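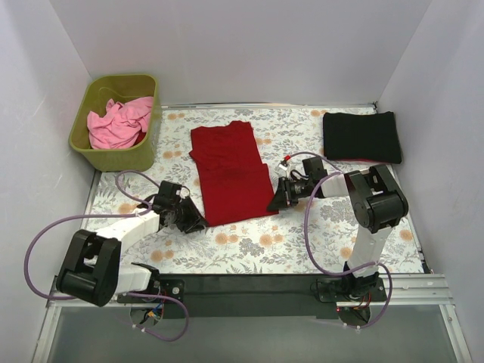

Sachdeva Watch Club: Your Questions

Hi! I run this little fan site for Sachdeva, the variety show where one celebrity family gets locked out of their own kitchen for a week and has to eat at the neighbors'. I started it because I was typing the same replies under every recap post, and my thumbs were getting tired. So I've put the usual questions on one page. If yours is missing, leave it in the comments and I'll try to add it when I do my next round of updates.

What is the show called Sachdeva for?

It's the name of the street in the first season! The crew rented a row of houses on Sachdeva Lane, and the working title just stuck, even after they moved the whole thing to the coast for season two. I still miss the old street (the blue gate, the grumpy goose), but the new houses do have much better kitchens.

Where can I watch it?

New episodes go up on Wurent at 9 p.m., and the replay is there by the next morning. You need an account but you don't need to pay for the regular episodes. The uncut dinners are the paid part. I pay for them, I'm weak, and the one with the burned rice was worth the whole month to me.

Are there English subtitles?

Yes, but give them a day or so. The first version is usually rough and the jokes don't land, then a fixed version replaces it without any notice. If a line makes no sense to you, go back and watch that part again later in the week. My favorite mistake was a very tender speech about a grandmother that came out as a speech about a radiator.

How many seasons are there?

Four so far. The fourth is the one airing now, and it has 21 episodes planned, which makes it the longest. A fifth hasn't been announced. I know there's a screenshot going around that says it has, and I've had it sent to me more times than I can stand, but it's from a joke account.

Did the neighbor couple really break up?

I don't know, and I'm not going to guess here. They weren't in the August episodes, and that's all any of us have to go on. I delete comments that go digging into it, so please don't take it personally if yours vanishes. I'd love to see them back at the long table, that's my entire opinion.

What was the yellow cardigan everyone went wild for?

Oh, the cardigan! It's from Stollis, and it sold out the same night the lake episode aired. I got on the waiting list at number 286, which felt hopeless, and then a restock email came while I was at the dentist and I missed it. They have brought it back in green since then. The green is nice. It isn't the yellow.

And the lip color from the opening credits?

That's the question I get most after the cardigan. The stylist said on her own page that it was a Clurnano tint with a bit of plain balm over the top. She didn't give the shade. People have made very convincing cases for two different ones, and I own both, and on me they look exactly the same.

Can I send gifts to the cast?

The show takes letters, and that's it. No food, no clothes, no stuffed animals. They put this rule in after season two, when the production office got 2000 packages in one month and had to stack them in the hallway. Letters do get passed on, though! One was read out during a breakfast, and whoever wrote it, I hope you screamed as loudly as I did.

Can I visit the houses?

You can walk along the beach road and see the roofs, and that's as close as you'll get while they're filming. The noodle place at the end of the road is open to everybody and looks just like it does on TV. Go early, because they close when the broth runs out. Please don't ring anybody's doorbell. Regular people live on that road too.

Do you work for the show?

Ha, no. I have a normal job and I write my recaps on the couch with a blanket over my knees. Nobody sends me early episodes, so I find out who left at dinner when you do.

Why was last week's recap so late?

I had a cold, and then I watched the episode twice because I slept through the middle the first time. The recap is up now, and the comments are open. Spoilers for the new episode go in the spoiler thread until noon the next day, and after that you can talk about it anywhere you like.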